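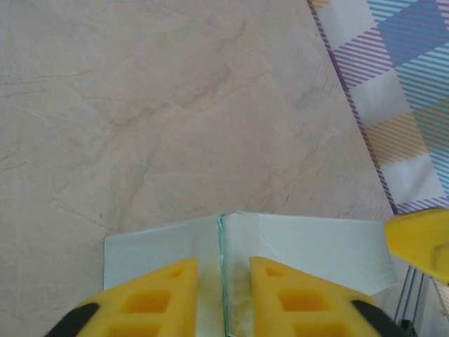

I have a real weakness for kitchen cloths, and for years they lived in one crumpled heap in the drawer next to the stove. Every time I wanted a dish towel I pulled out four other things with it. Then I learned to fold them all to the same width and stand them on edge, and I have been pestering my family to do it ever since! It takes one short session at the counter, it costs nothing, and you get to see every pattern you own. I love a good plaid, especially one like the white one with blue, purple and mustard yellow stripes, and on a beige marble-look surface those colors really sing. A plain pale mint green next to it is lovely too, and mixing the two kinds makes the drawer much easier to read.

What you need

A clear stretch of counter or table, wiped and dried
All your kitchen cloths, clean and completely dry
One shallow drawer or a shoebox
A ruler, or just your hand
A bag for the ones that are leaving

Step 1: Get everything out

I mean everything. The drawer, the hook behind the door, the one over the oven handle, the stack from last December that still has the ribbon around it. Put it all in one pile at the far end of the counter so you have room to work in front of you.

Shake each piece out and hold it up to the window. Thin spots show up right away. Anything with a burn, a hole or a smell that survives the hot wash goes into the bag. I cut the cotton ones into squares for cleaning the bike and the windows, so it isn't really goodbye.

Step 2: Sort by what they do

I sort by job first and color second:

Drying cloths, the big woven ones
Wiping cloths, the smaller and thicker ones
Flat sheet types, meaning anything spongy or stiff that lies by the sink
Good ones, for bread baskets and company

The good ones can go on a shelf somewhere else if you're short on space. Mine share the drawer, at the very back, where I can't grab one by accident with tomato sauce on my hands.

Step 3: Measure the drawer

Before you fold anything, check the inside height of the drawer. Mine has 12 centimeters to play with, so I aim for a finished fold a little shorter than that. If the fold is too tall the drawer will catch, and you will swear at it every morning. No ruler? Stand your hand up in the drawer on its side and see where the top edge hits your fingers.

Step 4: The basic fold

Lay the cloth face down and smooth it with the flat of your hand, from the middle outward. Do the hems as well – they like to flip under, and a flipped hem makes a lump later on.

Bring the left side in one third of the way. Bring the right side over it. You now have a long strip.

Fold the strip in half from top to bottom, stopping just shy of the edge. That little gap matters more than you'd think. Then fold again, in thirds if it's a big cloth and in half if it's a small one.

Stand it up on its folded edge. If it stays up, you did it! If it slumps, it's too loose, so open the last fold, press the air out and try again.

With a plaid or a stripe you have a built-in guide. Pick one line in the pattern and fold along it. If the line wanders, your cloth has pulled out of shape in the wash, and a gentle tug from corner to corner usually brings it back. Do that while it's still damp next time.

Step 5: Flat sheets and stiff cloths

These don't want to be folded small. Fold them once, twice at most, and let them be. If you force a stiff one into thirds it springs open and shoves its neighbors over. I lay mine along the side of the drawer like a wall, and they hold up the rest of the row.

Anything spongy has to be bone dry before it goes away. Dry overnight on a rack is what I go by.

Step 6: Fill the drawer

Start at the back and work toward you, folded edges up. Leave enough slack to slide two fingers in. I tried cramming in a couple more once and the whole row came out with the first one I pulled.

If you have too much space, a small box at the back keeps the row from toppling. I used the lid from a shoebox, cut down with kitchen scissors, and it's still going strong.

A few extras

Skip fabric softener. It leaves a film, and then your drying cloths just push the water around the plate.

Iron only the good ones, medium heat, slightly damp, on the wrong side.

Put clean cloths in at the back and take from the front. They wear evenly that way and your favorites last longer (I still cheat and dig for the plaid).

New cloths shrink. Wash them 2 times before you decide how to fold them, or you'll be redoing the row in a month.

The same fold works for cloth napkins and pillowcases. I did the pillowcases the same afternoon because I couldn't stop!

Posted May 2021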